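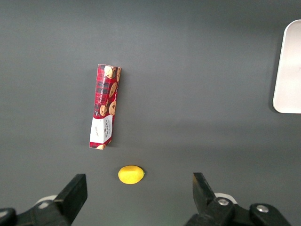 Chocolate chip shortbread in a tartan box

Home Vacancies Take part Past studies Contact

Search this site Enter keyword Go

4 minute read

Call for participants: home baking and shop-bought biscuits

Skondance is looking for adults to take part in a study of how households choose, store and eat biscuits. The study is run from our office on Hinds Street and most of it is done at home. It is paid, and you do not need any special knowledge of food or baking.

The work follows on from a smaller study of bread and rolls. In that one, people kept a diary for a fortnight and then came in for a group discussion. The diaries were useful but many people told us the form was too long. We have cut it down to a single side of paper per day, and you can fill it in by hand or online.

What we want to find out

We are interested in ordinary habits. Do you buy the same packet each week or whatever is on offer? Who in the house decides? Are biscuits kept in the packet, in a tin or in a jar, and how long do they last once opened? If you bake, we would like to know how often, for whom, and whether you still buy biscuits as well. We also want to hear from people who have stopped buying biscuits, or who only buy them for visitors.

The study is not about weight or health and we will not give dietary advice. We will not ask to see your medical records.

Who can take part

You can apply if you are 18 or over, do at least part of the food shopping for your household, and can get to our office twice. We would like to hear from people living alone as well as from families and shared houses. We particularly need more applications from people over 65 and from people who work nights or early shifts.

You cannot take part in the tasting session if you have an allergy or intolerance to wheat, milk, eggs, soya or nuts. You can still apply for the diary part alone. Please say so on the form. People who work for a biscuit maker or a supermarket head office, or who live with someone who does, are not eligible for either part.

What you will be asked to do

First, a short telephone call to check that the study suits you. We will then post you a diary pack with a prepaid return envelope.

You keep the diary for 11 weeks. Most days it takes a couple of minutes. If you are away from home or ill, leave those days blank and write the reason at the top of the page. Please keep your receipts for any biscuits or baking ingredients. We only need the lines for those items, so you may black out the rest.

You will also come to the office for 2 sessions. The first is a tasting session, in which you try plain samples and fill in a score sheet. Water is provided. Please do not smoke or drink coffee in the hour before. The second is a group discussion with other participants, led by Levente Erdős, and it will be audio recorded. The recording is typed up with names removed and then deleted.

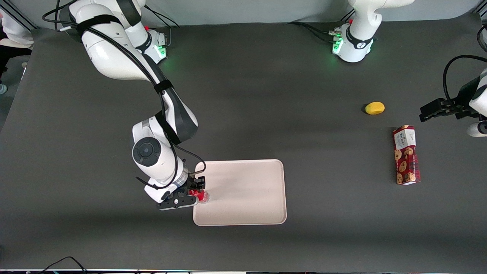

Red biscuit box, yellow fruit and beige tray on a dark grey table

Payment

You will be paid £460 if you complete the diary and both sessions. People doing the diary alone receive a lower amount, which we will confirm on the telephone. Payment is by bank transfer after we receive your last diary pages. Bus and train fares to the office are refunded on top of this if you bring your tickets. We cannot refund taxi fares unless we have agreed it with you beforehand.

If you receive benefits, you may need to declare the payment. We can give you a letter stating the amount and the dates.

Your information

Your name, address and bank details are kept apart from your diary. The research team sees your diary under a number. The study is paid for by Daltora, who will receive the written report but not the diaries or the recordings. You may leave the study at any point without giving a reason, and you will be paid for the weeks you have finished.

Getting here

The office is on the ground floor and there is a step-free entrance at the side, next to the bicycle racks. There is an accessible toilet. If you need an interpreter, large print or a parking space close to the door, tell us when you apply. Sessions are held on weekday evenings and Saturday mornings.

How to apply

Fill in the form under Take part, or ask for a paper copy at the front desk. Questions can be put to Dwynwen Parri, study co-ordinator, through the Contact page. Applications close on 8 December 2023. We will reply to everyone who applies, including those we cannot place. A summary of the results will be posted to participants in May.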